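January 4, 2020
Liem notebook, handle approach / timestamps

Good day. Long day, but a really good one. The pose jitter that Lejla and I have been chasing through the perception node is mostly a clock problem, and I have the plots to show it!

Background for anyone reading later: the approach planner in Coltia takes the latest object pose from the wrist camera, transforms it into the base frame, and replans the last stretch of the path. We were looking up the arm transform at the time the pose message got published. The pose message gets published after segmentation has run. So every pose was being hung on an arm position from later than the image, and the faster the wrist moved, the more the mug seemed to slide across the table. It looked exactly like bad segmentation, so of course we spent two evenings tuning segmentation.

Found it by logging both stamps side by side and plotting pose error against wrist speed. Nice straight line. If it were mask noise it should have been a cloud. Sorin walked past, looked at the plot for maybe two seconds, and said "that's a latency." Yes. Thank you, Sorin.

Changes, all on the godbridge branch:

pose_node now carries the image stamp through segmentation and fitting, and the transform lookup uses that stamp. No more "latest available."
If the transform buffer doesn't reach back far enough, the pose is dropped and counted. Before, it silently fell back to the newest one (my code, from May, sorry everyone).
The planner refuses any pose older than 100 ms when it starts a replan.

Replayed the Nistance log against old and new. Log has 2263 images. Old code accepted every one of them. New code accepts 1145, which scared me for a minute, and then I saw that nearly all the rejects come from stretches where segmentation was sharing the machine with the recorder. So the age limit is doing its job and the real fix is to move the recorder to its own process. The poses that do get through sit on top of each other beautifully. I sat there scrubbing back and forth through the overlay like a kid with a flip book.

Then ran it on the arm. Seven approaches, speed scaling left where it was. The replans are tiny now — you can hear the difference, the wrist doesn't chatter near the end anymore. One approach stopped early because of the age check, came back to the pre-grasp pose, and carried on by itself. I had written that recovery branch and never once seen it run for real, so I was much too pleased about it.

Still open:

Recorder in its own process (me).
Exposure time in the stamp. The driver stamps at readout, I think, and mid-exposure would be better. Lejla has notes from the old driver.
Handle fit drops to a bad yaw when the mask gets fat on one side. Separate bug, see the end of this entry.
Unit test for the buffer-too-short case. Easy to write, so no excuses.
Planner log should print pose age on every replan, in the same line as the goal.

Lejla asked whether we should interpolate poses across the gaps. My feeling is no, at least until the recorder is moved, otherwise we'll be smoothing over a load problem we can just remove. She half agrees. We'll look at the numbers again after the move. 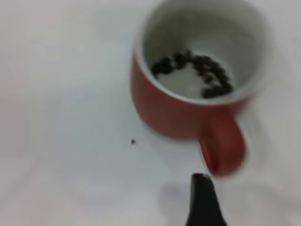 The handle fit is next, and I'm looking forward to it, because the fix is probably small. It takes the red mask, splits the body from the loop, and gets yaw from the loop's long axis, with every mask pixel weighted the same. With the red of the handle streaked down toward the black fingertip like that, there's no clean outer edge to the loop, and equal weights let the smear pull the axis around. I want to weight pixels by local edge strength and pass a confidence along with the yaw, so the planner can hold its last good value. The narrow gap between handle and finger also makes this a good regression input — any yaw error matters at that range. Second thing to try on it: the bean detector should report the single one out on the white tabletop to the left separately from the band inside the mug. At the moment it throws away small blobs before it asks where they are, so swapping those two steps comes first tomorrow.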